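Swim Gear Care at Home: Rinsing, Drying and Storage

Last revised 11/18/24 by Wakana Sakamoto

We use cookies to remember your settings. Accept | Manage

Chlorine keeps working on fabric after the swimmer leaves the pool. Most early suit failure comes from gear left rolled in a towel overnight. The procedure below covers training suits, goggles, caps and fins.

Suits. Rinse in cold tap water within 10 minutes of getting home. Fill a basin, add a small amount of mild liquid detergent, and soak for 2 minutes. Press the water out between two layers of towel. Do not wring. Do not use fabric softener, which coats the fibers and shortens the life of the elastane. Dry flat, out of direct sun.

Racing suits get the cold rinse only. Keep detergent off bonded seams.

Goggles. Rinse under a slow tap with the lenses facing up. Do not touch the inside surface; the anti-fog layer scratches at the lightest rub. Shake once and leave on a dry cloth, gaskets up. Store in a hard case after drying. A case closed on damp goggles will grow mildew at the nose bridge. 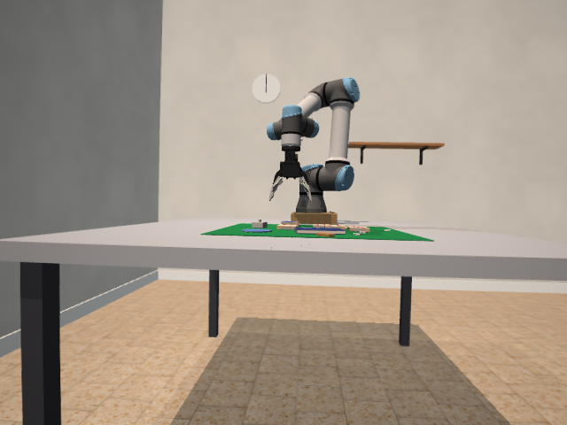
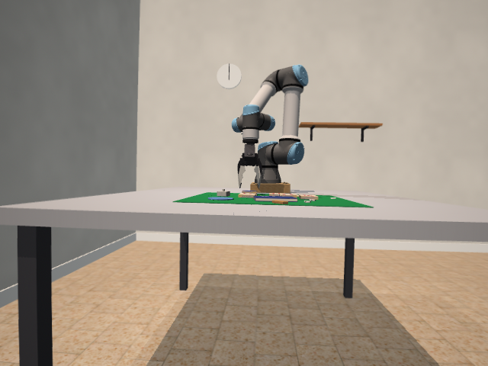
Caps. Silicone caps are rinsed, blotted and turned inside out for the second half of drying. Latex caps need a light dusting of talc on both sides before folding, or the surfaces bond. Discard any latex cap with a tacky edge.

Fins and paddles. Remove the straps from paddles once a month and clean the holes with an old toothbrush. Stand fins on the heel, never on the blade. A blade stored bent will keep the bend, and warm water only partly corrects it.

Mesh bags. Turn out completely and machine wash cold, with the drawstring tied off. Air dry.

Keep a log if more than one swimmer shares the laundry. Kenza Alaoui's training suit reached 44 sessions before the seat went thin; her previous one, dried on a radiator, did not get close. Replace a suit when the fabric looks pale over the hips or the leg elastic stays wavy after drying.

Contact | Copyright Kekley Swim Notes | Back to top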